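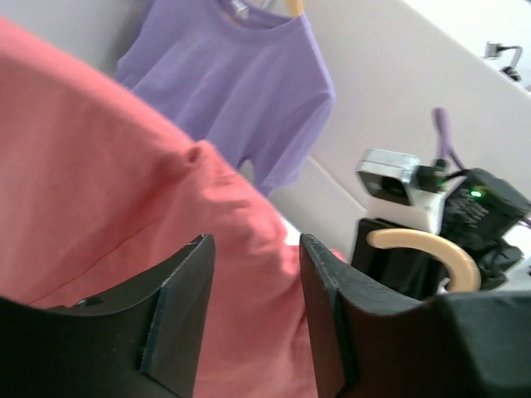 Handout 6. Keeping the garment cell running

Read before the lab session. Bring the logbook sheet, filled in or not.

The Ballham cell handles T-shirts and clothes hangers. You will be told by people down the hall that it "does laundry." Please don't repeat this in your reports. It grips cloth, moves cloth and lets go of cloth, and each of those goes wrong in its own way. Your job this week is to keep the hardware in a state where, when it goes wrong, we can say why.

1. Finger pads

Each finger has a dark pad down its inner face. The pad does the gripping. The finger behind it is only there to hold the pad in the right place, and scuffs along the finger's edge are mostly cosmetic. Students love to report scuffs. I would like fewer scuff reports and more pad reports.

Check the pad for lint first. Cotton sheds, and a fuzzy shirt sheds a lot. A linted pad slides on cloth while looking perfectly fine from arm's length. Wipe with a barely damp lint-free cloth, let it dry, then run the pull test: close on the test strip, pull by hand, write down pass or slip. "Seems OK" is not an entry.

The Kudix pad sheet claims 1,000 closures between cleanings. I don't know what they were closing on. On our cell we had slips logged well before that with cotton, and then none for a long stretch with the same pads. One cell and one set of pads proves very little either way. Clean at the start of every session and ignore the number.

2. Closing on cloth

The controller reports "object held" when the fingers stop short of fully closed. With a block of wood that is a useful signal. With a single layer of shirt it is close to useless, as the thickness of the cloth is about the same size as the slop in the position reading. A seam or a bunched fold will trip it nicely, which makes the success rate look better the messier the shirt is. Keep that in mind when you read last year's numbers.

So do not trust the held flag alone. Check the wrist camera view before any lift. You want cloth between the pads, and you want to know whether it is one layer or a fold. If you can't tell from the view, log it as can't tell.

3. Wrist camera

The fingers should both show in the view, with the gap between them clear. If one finger has drifted toward the side since the last session, the mount has moved. Do not fix this in software. Yes, the Ultus tool has an auto-align button. It will produce a set of numbers whether or not the mount is loose, and it will report success both times. Tighten the mount, take a new reference view, then align.

Expect the view to tilt when the wrist rolls. Every term somebody files this as a fault.

Also look at the light. A bright patch in one corner can darken everything else, and a pale shirt against a pale wall loses its edges quickly. If results change between 9 a.m. and noon, suspect the light before you suspect the model.

4. Cables and fixed cameras

Power down before touching connectors. A green light on a power unit or hub tells you there is power at that light. It says nothing about whether data is arriving, so check the stream itself.

Follow each cable by hand from one end to the other. Move the arm slowly through its full reach with a second person at the stop button, and watch for anything that goes tight. Tape is not strain relief. If you find tape, take it off and do the job properly.

If a fixed camera gets bumped, say so. We lost most of May to a camera that had been nudged and politely put back.

5. Hangers

Wooden hangers vary more than you'd think, even out of one pack. Check that the hook doesn't twist freely. Loose hangers left near the arm should be moved out of its path before a run, unless the task calls for them.

6. About the uptime figures

The Adjei report gives 2,436 cycles for this cell and calls it reliable. Before you cite that, look up what counted as a cycle. Runs stopped by hand were left out. So were 11 runs filed under "operator," and I have read those entries: at least a few look like pad slips to me. I can't prove it from the notes, which is rather the point of keeping better notes.

For next time

Take any 24 consecutive entries from the shared log. Mark which ones would let a stranger work out what failed. Write half a page on the rest. Do not propose a dashboard.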